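Dunda Table and Cloth Notes

Version 2, last touched Fri 22 October

Dunda is a small collection of notes and pictures on wiping down tables, folding the cloths afterwards, and losing the cloths altogether. It grew out of Temar, which covered worktops as well and was abandoned in February when the worktops won.

Contents

205 entries, one per cloth per wipe. Each gives the cloth colour, the table, the fold and a remark. The remarks are of uneven quality. "Fine" appears 90 times.

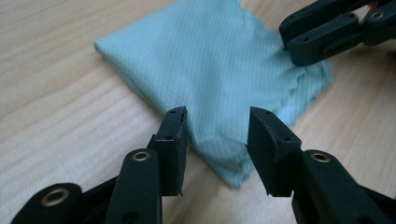
Light blue cloth on the pale wooden table, fold = "pad, more or less".

Fold names

flat – opened out, no layers
pad – folded or bunched into something like a rectangle
lump – no further comment

Edges are noted separately as neat or ragged. A cloth may be both, depending on which side you ask.

Known problems

The Jafri tables were entered twice under different spellings. 4 entries have a fold but no cloth.

Use

Free to copy and change. Please keep the name Juris in the credits, as it paid for the cloths. Corrections are welcome – new fold names are not.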